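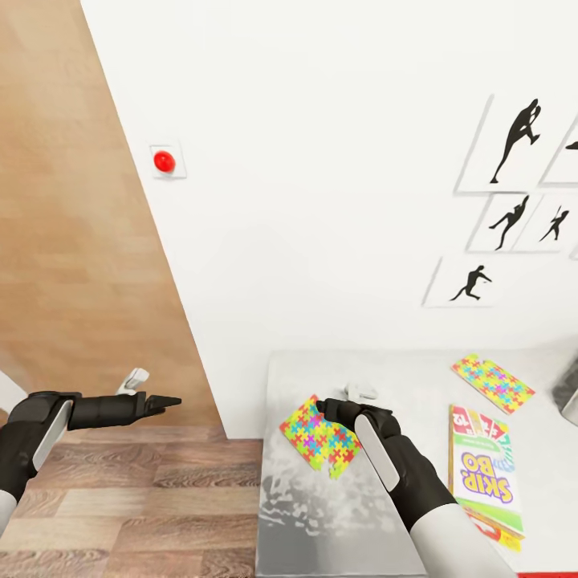
Why Do We Have Tables?

Think about how many times you use a table in one day. You might eat breakfast at one, write at one in school, and play a board game on one after dinner. A table is a flat top held up off the ground. That is all it needs to be. People have been making them for thousands of years.

Why not use the floor?

You can eat on the floor, and in many parts of the world people do. But floors get walked on. Dirt, sand, and insects end up there. A raised top keeps food and tools away from all of that. It also brings your work closer to your eyes and hands. Try drawing a picture on the floor and then at a table. Your back and knees will feel the difference.

The first tables

Some of the oldest tables we know of come from ancient Egypt. Many were small and low. Some were made of wood and some were made of stone. The Egyptians used them to hold food and jars, and to keep things off the ground.

In ancient Greece, people often ate lying on couches. Small tables were set beside the couches, and when the meal was over the tables could be pushed underneath.

In the Middle Ages in Europe, large houses had one big room where everyone ate. The table was often made of long boards resting on supports called trestles. After the meal, the boards were lifted off and put against the wall, and the room could be used for something else. We still use the word "board" this way. When someone pays for "room and board," the board is the meals.

How does a table stand up?

Most tables have 4 legs, one near each corner. The legs hold up the top and anything you put on it. Your plate pushes down on the top, the top pushes down on the legs, and the legs push down on the floor.

Have you ever sat at a table that wobbles? That happens when one leg is a little shorter than the others, or when the floor is uneven. A table with three legs does not wobble this way. Three points will always touch the floor at the same time, even if the floor is bumpy. Milking stools often had three legs because barn floors were rough. A three-legged table can tip more easily, though, if you lean on the part between two legs.

Some tables have a single thick post in the middle. This is called a pedestal. The bottom of the post spreads out wide so the table does not fall over.

How high is a table?

A table and a chair have to work together. If the table is too high, your shoulders creep up toward your ears. If it is too low, you bend over it. Your elbows should rest near the level of the top when you sit up straight.

Usman Rana builds school furniture at a workshop in Ernetmont. For one order he made 187 desks for the Illow School, in 2 heights. The shorter ones were for the younger classes. "The children came first and the desks came second," he says. "We measured from the floor to their elbows while they were sitting down, and then I knew how long to cut the legs."

What are tables made of?

Wood is the most common material. It is strong, and it can be sawed, sanded, and glued. Tables can also be made of metal, glass, stone, or plastic. Stone tops stay cool, so some bakers like them for rolling out pastry. Metal tops are easy to wash, and you will find them in restaurant kitchens.

Try it yourself

You will need sheets of paper, tape, a piece of stiff cardboard, and a few small books.

Roll one sheet of paper into a tube and tape it shut. Make three more tubes the same size. Stand them up and lay the cardboard across the top. Add the books one at a time.

Now take one tube away and move the others until the cardboard stays level. Does it hold as many books as before? What happens if you put a book close to the edge?

Words to know

Pedestal: a single post that holds up a table.
Trestle: a frame that supports a board.
Level: flat, with no side higher than another.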